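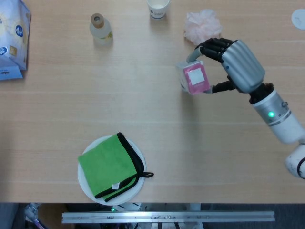 Evaluation of the Olline Hand Kit for Small Household Tasks

Student project report, Zarkolstead campus
Author: Piret Siliņa
Submitted: 2019-07-06

1. Background

The robotics laboratory of our department wants to buy a second manipulation system for the undergraduate course. One candidate is the Olline kit, which is sold by the firm Pullatine. The kit consists of an arm, a humanoid hand, a wrist connector and a software package. My task in this project was to use the kit during one semester and to report if it is suitable for students who have no previous experience with such equipment.

The price offered to us was 3,314 dollars for the hand with the software, and 2,982 dollars if the university accepts the shorter warranty. The arm was lent to us separately and it is not included in these sums. My supervisor, Dr. Kazlauskienė, asked me to judge the kit as a teaching tool and not to compare it with industrial products, which belong to a very different budget.

2. Method

I have worked at a wooden table with ordinary objects, because the course exercises are planned with such things. I wanted to have objects which are hard and objects which change their shape. In the set there was a small white box with a pink label, a mesh bath sponge, a paper cup, a little frosted bottle with a cork stopper, and a green microfibre cloth which I folded and laid on a plate.

For each object I wrote a short program with the graphical editor which comes with the kit. The program moves the hand to a starting position, closes the thumb and fingers, lifts the object and puts it down at another place on the table. When the program failed I was allowed to change only the closing force and the approach angle. I made this rule for myself, otherwise I would spend the whole semester on the cup.

3. Results

3.1 The box

The box was the easiest object. The thumb comes from one side and the fingers from the other side, and the flat faces give a good contact. Sometimes the box is a little tilted in the hand after lifting, and then it lands on its edge when it is released. I corrected this by lowering the hand more slowly before the opening.

3.2 The sponge and the cloth

The sponge forgives almost every mistake in the approach. The hand can close too early or too far to the side and it still catches some of the mesh. The difficulty is in the release, as the mesh likes to stay on the finger joints.

The cloth was more difficult than I expected. When it lies folded on the plate, the fingers tend to push the upper layer away and the fold opens. I received the best result by gripping at the hanging loop, but this needs a quite exact position. I would not give this exercise to first-year students.

3.3 The cup and the bottle

With the default force the paper cup was crushed. The editor offers 4 force levels and only the lowest was gentle enough. The bottle needed a higher level. I think the steps between the levels are too large, and I wrote to Pullatine with this remark in January. They answered politely that a finer setting is planned, but they did not give a date.

4. Remarks on the product

The manual is clear in the chapter about mounting and rather poor in the chapter about calibration. Two of the drawings there show an older version of the wrist connector, and I lost an afternoon due to this. After calibration the kit behaved reliably. The status light is practical for beginners, who can learn quickly to look at it before they reach over the table.

The graphical editor is pleasant for short programs. For longer ones it becomes slow, and it is not possible to copy a block from one project to another. The text interface does not have this problem, but it is documented only by comments in the sample files.

5. Recommendation

I recommend to buy the kit with the full warranty. The finger joints will be used by many students, and the cheaper offer does not cover them. The exercises with the box and the sponge can be taken into the course as they are. The cup should wait until the finer force setting is available, and the calibration chapter should be replaced with our own sheet, which I have put in the appendix.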